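Laundry Room Tips for Recording Pick-and-Place Examples
Workshop Notes, updated 7/27/24
Compiled by Gayan Pramanik

These tips are for people recording laundry tasks at home with the Sestton arm and a wrist camera. They assume the arm is already calibrated and that you can drive it without looking at the manual. Most of them come from the first 1528 episodes of the Indus laundry set, and from the ones we had to throw out.

Set up the floor first

Put a dark mat under the work area. Pale flooring and a pale basket give the camera very little edge to work with, and patterned carpet adds speckle that changes with every small movement. A plain charcoal or navy mat with a short surface is enough. Avoid long pile. The fingertips catch in it on low approaches and the arm reports a contact that is not there.

Flatten the mat before each session. If it came out of storage rolled up, turn it face down overnight under something heavy. A curled edge shows up as a shadow line, and the line moves as the curl relaxes.

Let the mat end inside the view some of the time. A system trained only on wall-to-wall mat tends to behave badly at the first border it meets.

Choosing a basket

Rigid plastic is easier to start with than woven or collapsible types. Look for a rim that does not flex when lifted from one side, and a handle slot wide enough for the fingers with clearance on both sides. Perforated walls are fine, but expect the holes to produce fine repeating patterns at close range. Keep the compression setting low or the pattern turns to mush.

Wash the basket before use and dry it fully. Fabric softener leaves a film that reduces grip on the rim.

Where to start the arm

Start each episode from a slightly different pose. Vary height, angle and distance, and place the basket off center more often than feels natural. Operators like to line things up. In our early recordings the basket sat straight ahead nearly every time, and the trained arm went straight ahead whether the basket was there or not.

Keep both fingertips in view at the start. If only one is visible, the camera bracket has slipped and should be reset before you record anything else. 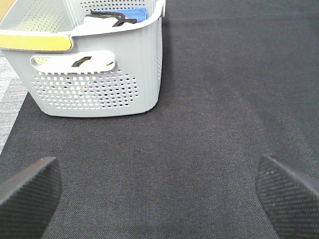

Off-center start: basket at upper left, clear mat between the fingers.

Leave the mat in front of the basket clear for the first batch of episodes. Add loose socks and other clutter later, as a separate batch with its own label. Mixing the two makes it hard to tell what caused a failure.

Loading the basket

Use real laundry in mixed colors. All-white loads disappear against a pale basket. Dark straps and cords are useful for contrast, but they tangle, and a tangle lifts as one piece. Record some tangles on purpose and mark them as such – they are common in real baskets, and leaving them out only postpones the problem.

Change the contents every 20 episodes. Changing more often slows the session with little gain. Changing less often gives you long runs of near-identical frames.

Do not fold items neatly. Drop them from waist height and leave them where they land.

Driving the arm

Move at one steady speed on the approach. Pauses are recorded too, and the system will learn to pause. If you lose your place, stop the episode, discard it and begin again.

Close the fingers only after the arm has stopped moving. Vidar Bråten tested both methods on towels and T-shirts and found that closing on the move gave more partial grips, mostly on thin cotton.

Keep failed grasps if you recovered from them within the same episode. Discard those where you reached in by hand.

Care of the finger pads

Lint collects in textured pads quickly. Brush them with a dry toothbrush between batches, working along the grooves. Sticky lint rollers leave residue. For stubborn fibers, use a damp cloth with no detergent and let the pads air dry.

Check both pads for wear at the same time and replace them as a pair.

Labels and storage

Write the label before recording. "Towel, basket left, mat clear" is sufficient. Labels added at the end of the day are wrong often enough that we stopped accepting them.

Split files at 3000 frames. Longer files load slowly in the Matubbar viewer, and a damaged one costs you more work. Copy everything to a second drive before clearing the first.

Lighting

Close the blinds and use two lamps, one on each side. Daylight drifts during a session. Once you have a solid base set under lamps, record a smaller daylight set and store it in its own folder, with the room and the direction of the window noted in the label.

Next page: Towels, flat folds and stacking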